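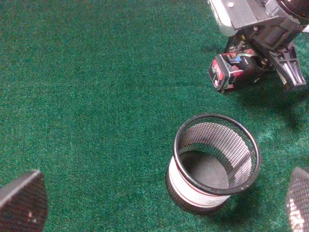 Two-arm practice on the green mat, with the mesh cup and a small box held by the second arm.

About the Allholm Robotics Club

The Allholm Robotics Club is an after-school club for students in grades 8 through 12. We meet in Room 43 at the back of the science wing, from 3:15 to 5:30 in the afternoon. Membership is open all year and there is no tryout.

Ingeborg Steinbach started the club while she was teaching physics here. In the early years we built wheeled robots for line-following contests. Those contests moved to the next county and our numbers dropped, so when Silvia Vávra took over as lead advisor she asked the students what they wanted to do next. They picked arms. We have worked with tabletop arms ever since.

What we do

Most of our work is picking things up and putting them down. Students guide the arms through a task by hand controls, record each run, and use the recordings to train a program that tries the task without them. A single task usually takes a team half a semester. Last year the club recorded 2,000 runs, and the older members are still sorting them.

We practice with ordinary things: cups, small packages, plastic parts, desk supplies. The mat is green felt. It grips a box better than a bare tabletop does, and a fingertip that comes down too low does less harm. It does shift and ripple, and straightening it is part of setup.

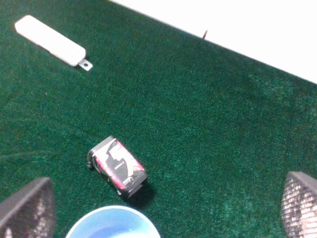

A printed box between the open fingers, with a light blue container nearest the gripper.

New members begin with one arm and one object. They learn to line up the fingers, close without knocking the object over, and let go cleanly. After that they move to two arms, where the hard part is keeping the arms out of each other's way. Each gripper has a small camera at the wrist, and students are expected to be able to work from that view alone before they join a competition team.

Teams

There are three teams this year.

The Motion team runs the arms and does the recording. Ida Teuber is student captain.

The Software team trains and tests the programs and looks after the storage drives. It also writes the club's notes, which are kept in the shared folder and are worth reading before your first meeting.

The Build team makes and repairs brackets and finger pads, and handles wiring. You don't need shop experience, but you do need to finish the safety sheet.

Competition

Each spring we enter the Gislow Tabletop Challenge, where teams are given a sorting task and one morning to prepare. A perfect round is worth 100 points and there are eight rounds, for a possible 800. We have placed in the top half twice. Our weakest area has been small boxes that land at an angle, so much of this year's practice is on those.
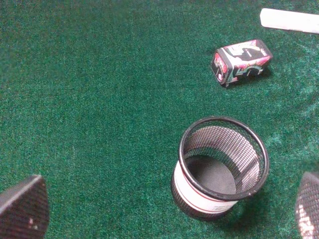 Practice layout with the mesh container, the decorated box and a long white piece behind it.

We also hold an open afternoon in July for families and incoming students. Visitors can try the controls.

Who runs it

Silvia Vávra, lead advisor. Teaches computer science.

Esben Ketilsson, build advisor. Teaches metal shop and is in charge of the tool cabinet.

Beatrice Massawe, parent coordinator. Handles travel forms, rides and snacks.

Joining

Come to any meeting and sign in at the front desk. Bring closed-toe shoes and something to tie back long hair. There is no fee for the regular club. Competition members pay for their own shirt and lunch on the day, and help is available if that is a problem. Ask Ms. Massawe.

If you miss more than three meetings in a row, please tell your team captain so your place at the arms can go to someone else that week.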